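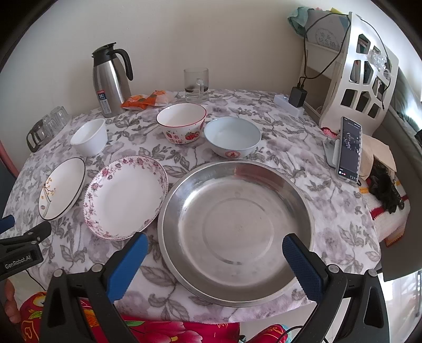

Hi Chathurika,

You asked for something longer than my usual two paragraphs this time, so get a coffee. This covers everything since the July call: what we collected, what we threw out, and where I'd like the rest of the money to go.

The big number first, since I know you'll scroll for it. We now have 608 accepted demonstrations in the tabletop set. An accepted demonstration, for anyone at Clevano who gets this forwarded, is one complete run of a task, done by a person using hand-held grippers, that has made it through both the automatic checks and a human watching it all the way through. I'm really happy with that! The plan we sent you assumed we'd still be fighting with setup at this point, and we were, for the first stretch, but then things clicked and the pile grew fast.

What changed is mostly that we quit tidying. Our early runs back at Istthorpe were done on a bare bench with one bowl and one plate, and the policy we trained on them was great at a bare bench with one bowl and one plate. Take it anywhere with a patterned cloth and it fell apart. So we moved the collecting into homes, and we tell people to leave the table the way it is. Phones, chargers, snacks, mugs, all of it stays. Tsz-kin grumbled about this for a while (he's the one who has to label everything) but even he came around once he saw the first comparison.

The tasks themselves are still table setting and clearing: plates, bowls, and for the past month the big steel basins too. The basins were Anisa's idea. Shiny metal is hard on our tracking, and she figured we'd better find that out now while we can still collect more of it. She was right, and it is hard. Roughly a third of our rejected runs involve a basin, mostly because the reflections confuse the position estimate right when the finger pads get close to the rim. Ridwan has a fix in the works that leans more on the motion sensor for that last bit of the approach. I've seen it work on old recordings. I haven't seen it work on new ones yet, so please don't put it in your slides.

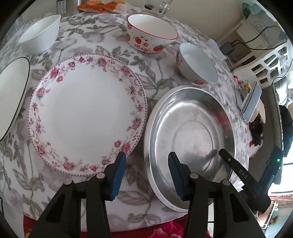
Sarkar Manipulation Data Team

Rims are the part I'd like to talk about most. A dinner plate lying flat on a cloth gives you very little to grab. People deal with this without thinking: they press on one side, or slide the plate a little, or tuck a finger under. With grippers on, every person came up with their own way of doing it, and at first I wanted to write a rule and make everybody do it the same. Aiman talked me out of that. His argument was that if the model only ever sees one way of picking up a plate, it has nothing to fall back on when that way fails. We settled on a compromise. Each person gets 2 practice runs with no instructions at all, then we show them the approaches other people have used, and after that they pick whatever feels natural. The variety is still there and the fumbling is way down.

We also started keeping the clumsy ones. Say somebody misses the rim, backs off, and gets it on the second try. We used to reject that. Now it goes in with a "recovery" tag, and I think those may end up being the most useful runs we have. I'll know more after the next training round.

Now the stuff that didn't go well.

Labeling is behind. Tsz-kin and one part-timer can't keep up with what comes in, and the backlog is at 15 sessions as I write this. I'm not panicking, but it's growing, and I'd hate to find a problem in a session weeks after we could have redone it.

Syncing the two hands gave us a miserable stretch. The left and right recordings drifted apart in longer sessions, enough that a plate being passed from one hand to the other looked wrong on playback. Ridwan tracked it down to the clocks and we now resync between tasks. The affected sessions can't be rescued, so we dropped them. None of them are in the total I gave you.

And homes are slow. You spend a good chunk of the morning on hellos and finding an outlet before you record a thing. People are lovely about it (I have been fed so much fruit) but I'd budgeted for lab speed, and that was my mistake.

What I'm asking for: can we move the money set aside for the second Istthorpe bench over to labeling? We don't need the bench anymore, and it would pay for another labeler through the end of the phase. I'd also like to add 4 more homes, picked for different light and different tableware, with at least one that has dark dishes on a dark cloth. Everything we've recorded so far leans pale.

The cleaned set goes up on Iltix as soon as Tsz-kin signs off on the tags, and I'll send you the access details then. If you want to look at raw runs before that, tell me and I'll pull a few, good and bad. Could you let me know about the bench money before the next call? The part-timer is asking about her hours and I'd like to give her an answer.

Thanks for bearing with the long one!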